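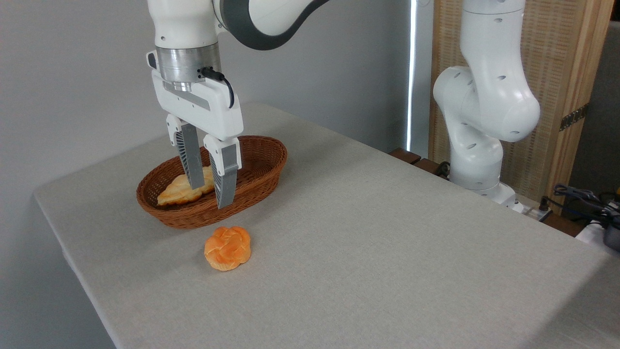 Hannelore Oltmanns wrote in to ask why her arm lets go halfway to the basket, every time, same spot, and whether the gripper is shot. Probably not the gripper. Check the cable first.

Filed under: Kitchen Helpers > Faults & Fixes

Ours at Kilside did the same in September. Fingers would close fine, lift fine, then drop the roll once the wrist turned. Two evenings lost on grip force settings. It was the plug at the wrist, not seated all the way, and the cable pulling on it at one end of the turn.

What to do —

Stop button first. Then power off at the wall. Don't put a hand between the fingers with it live, even if it looks asleep. Joscha got a pinched thumb that way.

Prop the arm before you cut power if yours sags. Some do.

Push the connector in till it clicks. Look for bent pins. Leave slack in the loop, enough for the full turn of the wrist, but not so much it snags a basket rim. Snagging is the other way these get yanked loose.

Wipe the finger pads. Crumbs and butter in the grooves = slipping, and it looks exactly like a cable fault. Damp cloth, little dish soap, let them dry. No oil, no spray cleaner near the plug.

Run it at 50 percent speed with something soft that doesn't matter. A few full turns. Still drops it at the same angle? Cable is broken inside, replace it, dont tape it.

If you have two arms on one table, park the second and switch it off too. Ours woke up mid test.

Ntombi Khumalo adds: write the date on a bit of tape when you swap the cable. Hers went again after some 2,000 lifts and she only knew becuase of the tape.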